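Grakel opens second furniture workshop in Prindano

PRINDANO, December – Grakel, the maker of solid wood tables and desks, has opened its second workshop in Prindano. The new building has 2771 square meters of floor and will give work to 280 people when all lines are running.

The first product made here is Trunano, a family of six tables for home and small office. Each table is finished with natural oil, and customers can order a repair set together with it.

"We waited long for this day," said Ojārs Lepik, managing director of Grakel. "Our old workshop became too small, and our customers had to be very patient with us. Now we can deliver in weeks – before, it was months."

Furniture seller Huet will show the Trunano tables in its stores from spring. "People ask us for a table they can keep and repair," said Declan Birkett, head of buying at Huet. "We already have over 200 orders."
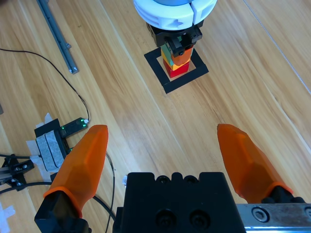 Light wooden tabletop with diagonal grain.

Schools and trade visitors may ask for a tour of the workshop through the Grakel press office, which also sends price lists and wood samples on request.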